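メルテオ エクビル事業所 双腕セル見学・実演会 議事録

件名：ランデニコ計画 双腕セルの実演および10月公開日の実施内容に関する打合せ
場所：メルテオ（Melluteo）エクビル（Ekville）事業所 実演室、続いて隣接の会議室
時間：13時30分開始、16時40分終了
出席者（メルテオ）：テルモ・トレド（進行）、ニルファル・ナザリ（制御・学習）、ソレダ・セプルベダ（機構・配線、記録）
出席者（ビジャヌエバ倉庫）：フリアン・パストル（設備）、カシミロ・ソトマヨル（出荷工程）
配布資料：実演手順書、試行結果一覧、セル配置図、公開日の導線案
前回議事録：修正なしで承認

1. 開会および本日の目的

トレドより、本日の目的は次の事項であるとの説明があった。ビジャヌエバ倉庫の出荷工程で検討されている瓶の棚入れ作業について、双腕セルでの実施状況を確認すること。実演を見たうえで、10月の公開日に同じ構成を使うか否かを決めること。公開日の来場者導線と停止手順を確定すること。

パストルより、同社側の関心は処理速度よりも、形状と材質の異なる瓶が混在したときの把持の再現性にあるとの補足があった。処理速度の議論は次回以降に送ることで双方了解した。

見学者の入室前に、セプルベダが非常停止の位置、立入禁止線、実演中の声掛けの要領を説明した。ソトマヨルより、立入禁止線の内側に置かれた工具台車について指摘があり、開始前に室外へ移動した。この件は6項の導線にも関係するため、宿題事項に含める。

2. セルの構成

ナザリより、配置図に基づいて構成の説明があった。アームは2台で、作業面を挟んで向かい合わせに配置する。両アームの基部は手前側のレールで結合しており、相互の位置関係はレールの据付けで決まる。床置きの架台に個別に固定していた旧構成では、移設のたびに相互位置の再校正が必要であった。現構成では移設後の確認作業が照合のみで済む場合が多い。

手先はいずれも2指の平行グリッパで、手首の上に小型カメラを載せている。カメラの信号は手首からリンクに沿わせたケーブルで基部側に戻す。学習用の観測には手首カメラの画像と関節角を使用する。セル全体を見る固定カメラの画像は、現行の方策には入力していない。記録と事後の確認にのみ使用する。

作業面は灰色の石目模様の平滑な面とし、三方を無地の壁で囲んでいる。パストルより、石目模様を採用した理由について質問があった。ナザリの回答は、無地の面では手首カメラの画像に特徴が乏しく、位置推定の検証に不便であったためというもの。ただし方策の性能に対する効果は分離して評価しておらず、模様の有無による比較は未実施である。

セプルベダより、右側の床際に通したアルミ形材のフレームについて、壁面の保持と追加機器の取付けを兼ねる部材であるとの説明があった。公開日に透明な前面カバーを付ける場合も、この部材から支持を取る案である。

3. 対象物と作業の定義

作業の対象は瓶と格子棚である。棚は角材を組んだ茶色のもので、立方体状の枡が横一列に3つ並ぶ。瓶は寝かせた姿勢で枡に入れる。把持開始時の瓶は直立、棚入れ後は横置きとなるため、途中に姿勢変更を伴う。

現行手順では、片方のアームが瓶を持ち上げて傾け、必要に応じてもう一方が底側を受ける。受け渡しを行うか否かは方策が判断する。人手で切り替えるスイッチは設けていない。ソトマヨルより、受け渡しの有無が毎回異なると工程の所要時間が読めないとの指摘があった。ナザリは、受け渡しの頻度を瓶種ごとに集計して次回提示すると回答した。

瓶のほかに、横倒しの大きな円筒も作業面に置く。クリーム色の胴に橙と黄の端面を持つもので、経路の障害物として扱う。位置は試行ごとに変更する。円筒を動かす動作は作業に含めず、接触した場合は失敗として数える。パストルより、現場にはこの寸法の障害物は存在しないとの発言があった。トレドは、特定の物品の模擬ではなく経路計画に制約を与える目的で置いていると説明し、現場に近い障害物の候補をビジャヌエバ倉庫側から提示してもらうこととした。

瓶は濃茶色のものと無色透明のものを基本の組合せとする。濃茶色の瓶には淡色のラベルがあり、画像上の手掛かりが得やすい。透明瓶は首が細く、背景が透けるうえ縁の反射が強い。双方を近接して立てた配置では、グリッパの指を瓶の間に差し込む余裕が小さくなる。難易度の高い初期配置として手順書に記載されている。

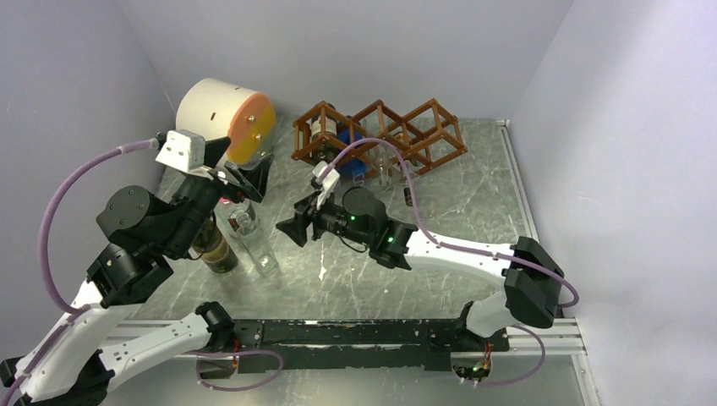 4. 実演および試行結果

4.1 実演の経過
ナザリの操作卓から方策を起動し、初期配置を変えながら棚入れを繰り返した。配置の変更はセプルベダが行い、そのたびに動力を遮断してから手を入れた。見学者は立入禁止線の外側で観察し、固定カメラの映像は会議室側の画面にも表示した。

濃茶色の瓶では、把持、傾け、挿入の各段階とも停止なく進んだ。透明瓶では、接近時に指先が瓶の首の手前でいったん止まり、位置を取り直す動作が見られた。ソトマヨルより、この取り直しは故障時の停止と見分けがつくのかとの質問があった。ナザリの回答は、操作卓の状態表示では区別できるが、セルの外から見ている者には区別できないというもの。公開日の来場者にも同じ疑問が生じると考えられるため、外部から見える状態表示を検討することとした。なお、アクチュエータ側の緑の表示灯は装置の状態表示として来場者に案内しない。方策の動作状態とは連動していない。

円筒を左アームの経路に近づけた配置では、肘の張り出しが大きくなり、ケーブルの弧が円筒の上を通過した。接触はなかったが、セプルベダが余裕の不足を指摘し、この配置での実演はそこで打ち切った。打切りの判断基準が手順書に記載されていないため、追記する。

4.2 事前試行の結果
配布資料の試行結果一覧に基づき、ナザリが報告した。
試行回数は100回。うち失敗は7回であった。失敗の内訳のうち、把持後の滑りによるものが2回、残りは挿入時に瓶の底が棚の格子に当たったものである。滑りはいずれも透明瓶で発生した。格子への接触は瓶種との関係が明確でない。
学習に使用した教示データは702件で、すべて同じ作業面の上で収録した。収録者による動作の差は補正していない。

パストルより、成功の判定基準について確認があった。ナザリの回答は次のとおり。瓶が枡の中に収まり、グリッパが離れた後に瓶が静止していることを成功とする。挿入の深さとラベルの向きは判定に含めない。ソトマヨルは、出荷工程ではラベルが上を向いていることが望ましく、判定に加える余地があるかを尋ねた。ナザリは、判定に加えること自体は容易だが、現行の教示データにはラベルの向きを揃える意図が含まれておらず、現状の方策で評価しても偶然の割合しか得られないと回答した。ラベルの向きは別作業として扱い、教示の追加が必要な項目に分類した。

4.3 格子への接触について
失敗の多くを占める格子への接触について議論した。セプルベダは、角材の断面が細く、手首カメラから見たときに手前の枡と奥の枡の稜線が重なりやすい点を挙げた。特に、隣の枡に物が入っていると稜線の見え方が変わる。ナザリも同意見で、棚の中の占有状態を変えたデータが不足していると述べた。

対策案として、棚の入口側に面取りを付ける案がパストルから出た。現場の棚でも入口の加工は可能とのこと。セプルベダは、面取りは接触時の復帰には効くが、画像上の稜線がぼけて位置推定には不利になるおそれがあるとした。加工した棚と未加工の棚を同条件で比較し、結果を見て判断する。

別案として、挿入直前に棚の正面で一度静止し、位置を取り直す動作を強制する案があった。所要時間が延びるものの、処理速度を今回の議題から外している以上、試す価値はあるとの結論になった。実装はナザリが担当する。

5. 機構および配線に関する事項

5.1 手首カメラのケーブル
左アームのケーブルは手首から外側へ大きく弧を描き、リンクに沿って基部へ下りる。右アームのケーブルは手首からいったん棚の側へ上がり、リンクに沿って右の基部へ戻る。いずれも手首の回転に必要な余長を確保するための取り回しであるが、右側の弧は棚の近くを通るため、棚の上段に物を載せる構成は現状では採れない。

パストルより、ケーブルをリンク内部に通す予定の有無について質問があった。セプルベダは、リンクの外殻は樹脂で内部に空間はあるものの、関節部の通し穴が小さく、コネクタを付けたままでは通らないと回答した。コネクタを後付けする方法は交換時の作業が増えるため採用しない。当面はリンク上の保持点を追加し、弧の張り出しを抑える。

保持点の追加にあたっては、手首を可動範囲の端まで回した状態で引張りが生じないことを確認する。確認は動力を入れた低速運転で行い、結果を点検記録に残す。弧を小さくしすぎた場合の症状（画像の瞬断）は旧構成で経験しており、そのときの記録をセプルベダが再配布する。

5.2 レール下の余長
レールの両端の下にケーブルの余長が垂れている。実演室では問題にならないが、公開日は来場者の靴先や清掃用具が掛かる可能性がある。セプルベダより、余長をレールの背面に束ね、端部に覆いを付ける案が示され、了承された。覆いは工具なしで外せる構造とする。

5.3 レール表面の傷
レール表面の擦れ跡について、ソトマヨルから、精度への影響はないかとの質問があった。セプルベダは、基部はレール上で固定して使用しており、運転中に摺動する面ではないため、位置精度には影響しないと回答した。外観上の理由で公開日前に塗り直すかどうかは見送りとする。塗装のために基部を外すと据付けの再確認が必要になり、見合わない。

5.4 指先
グリッパの指は角度の付いた平板状で、瓶の胴に対しては線に近い接触となる。透明瓶の滑りについて、指先に軟質材を貼る案をセプルベダが説明した。材質の候補は既に入手している。ナザリは、指先の厚みが変わると手首カメラに映る指の輪郭も変わり、既存の教示データとの差が生じる点を懸念した。先に厚みの小さい材料で試し、滑りが減らない場合に厚い材料へ進む。教示データの再収録が必要かどうかは、その結果を見てから決める。

6. 公開日の実施内容（10月）

6.1 実演内容
トレドより、公開日は今回と同じセル、同じ瓶の組合せで棚入れを連続して行う案が示された。異論はなく、構成は現行のまま使用することで決定した。円筒は左アームの経路から離した位置に固定し、当日の位置変更は行わない。

透明瓶を実演に含めるかどうかについては意見が分かれた。パストルは、取り直しの動作を含めて見せるほうが来場する設備担当者の参考になると主張した。ナザリは、滑りが生じた場合に瓶が作業面に落ちる可能性があり、指先の対策が済むまでは避けたいとした。協議の結果、指先の確認が完了した場合に限り透明瓶を含めることとし、完了しない場合は濃茶色の瓶のみで実施する。判断はトレドが行う。

瓶の中身について確認があった。試行、実演とも空瓶を使用しており、内容物のある状態は未評価である。ソトマヨルより、現場の対象は当然ながら充填済みの瓶であり、来場者に誤解を与えないよう空瓶であることを掲示すべきとの要望があった。掲示することで了承。充填瓶の評価は可搬重量と慣性の確認を先に行い、公開日以降の計画に入れる。

6.2 来場者の導線
来場者は廊下側の扉から入り、セルの正面を通って会議室側へ抜ける一方通行とする。正面は2本のアームの動きが同時に見える位置であり、滞留が生じやすい。ソトマヨルの提案により、滞留を見込んで立入禁止線を現行より手前に引き直し、通路幅の不足分は工具台車と予備部品の棚を室外に出して確保する。

説明員は操作卓側と出口側に配置する。操作卓側はナザリ、出口側はトレドが担当する。セプルベダは配置変更と停止対応に専念し、説明は行わない。

6.3 停止手順
非常停止の操作は操作卓とセル脇の双方から可能である。停止後の再起動は操作卓からのみとし、セル内に手が入っていないことを目視で確認してから行う。瓶を把持した状態で停止した場合の扱いについて、パストルから質問があった。

セプルベダの説明では、停止時もグリッパは閉じた状態を保つ設定だが、アームの姿勢は保持ブレーキのない関節でわずかに下がる。把持中の瓶が作業面に近い場合は接触する可能性がある。復旧時は瓶の下に手を添えず、受け台を差し入れてから指を開く。受け台は現在の備品で足りる。この手順は実演手順書に記載がなく、追記のうえ公開日前に訓練を行う。

6.4 状態表示
4.1の議論を受け、方策の動作状態を外部に示す画面を正面上部に設ける。表示する状態は、待機、接近、取り直し、把持、挿入、停止とする。ナザリから、取り直しと接近の境界は方策の内部では明示されておらず、手先速度から判定することになるとの説明があった。判定の誤りがあっても安全機能には関与しないことを設計書に明記する。

6.5 撮影
来場者による撮影は静止画のみ可とし、操作卓の画面は対象外とする。照明はセル内の反射に影響するため、フラッシュの使用は禁止する。ナザリは、フラッシュの影響を事前に測っておきたいとの意向を示し、次回までに手首カメラの画像で確認する。

7. その他の質疑

パストル：セルを倉庫の現場に持ち込む場合、囲いは必要か。
セプルベダ：三方の壁は背景と照明条件を揃える役割が大きい。人との隔離は別途検討が必要で、現在の壁を安全柵とみなすことはできない。

ソトマヨル：棚の位置がずれた場合はどうなるか。
ナザリ：棚の位置は教示時に多少変えており、その範囲のずれには追従する。範囲を超えた場合に検出して止まる機能はない。検出機能を設けるべきとの意見には同意する。

パストル：棚の枡にすでに瓶がある場合、空きを選んで入れるのか。
ナザリ：教示では空きの枡を選んでいるが、占有状態の判定を独立した機能としては持っていない。瓶以外の物が枡に入っている場合の挙動は保証できない。

ソトマヨル：片方のアームが止まった場合、残りのアームだけで続行できるか。
ナザリ：現行では双方を停止する。片腕での続行は受け渡しを要しない瓶に限れば可能と考えるが、評価していない。

パストル：教示データの追加は誰が行うのか。ビジャヌエバ倉庫の作業者が参加することは可能か。
トレド：可能である。作業者ごとの癖がデータに入るため、収録者の記録を残すことが条件となる。訓練の段取りは別途相談したい。

8. 決定事項

・公開日の実演は現行の双腕セル構成で行う。
・透明瓶の使用は指先の確認完了を条件とする。最終判断はトレド。
・円筒の位置は固定とし、当日の変更は行わない。
・立入禁止線を引き直し、来場者は一方通行とする。
・空瓶による実演であることを掲示する。
・レール表面の再塗装は行わない。
・ラベルの向きは今回の成功判定に含めない。

9. 宿題事項

ナザリ
・受け渡しの頻度を瓶種ごとに集計する。
・挿入直前の静止と位置の取り直しを実装し、同条件で再試行する。
・状態表示の画面を作成し、判定方法を設計書に記載する。
・フラッシュ使用時の手首カメラ画像を確認する。

セプルベダ
・ケーブル保持点を追加し、可動範囲の端での確認結果を点検記録に残す。
・レール下の余長を束ね、端部の覆いを製作する。
・指先の軟質材を薄いものから順に試験する。
・実演手順書に打切り基準と把持中停止時の復旧手順を追記する。
・旧構成での画像瞬断の記録を再配布する。
・面取り加工した棚を用意し、未加工品との比較をナザリと行う。

トレド
・工具台車と予備部品の棚の移動先を確保する。
・掲示物の文面を作成し、ビジャヌエバ倉庫の確認を受ける。
・停止および復旧の訓練日程を調整する。

パストル、ソトマヨル
・現場に近い障害物の候補を提示する。
・現場の棚の図面と、入口加工の可否に関する制約を送付する。
・教示に参加する作業者の候補を連絡する。

10. 次回

次回はビジャヌエバ倉庫側で開催する。議題は再試行の結果、指先の試験結果、公開日の掲示物の確認とする。充填瓶の評価計画は資料が間に合えば議題に加える。日程はトレドが別途連絡する。

記録：ソレダ・セプルベダ
確認：テルモ・トレド、フリアン・パストル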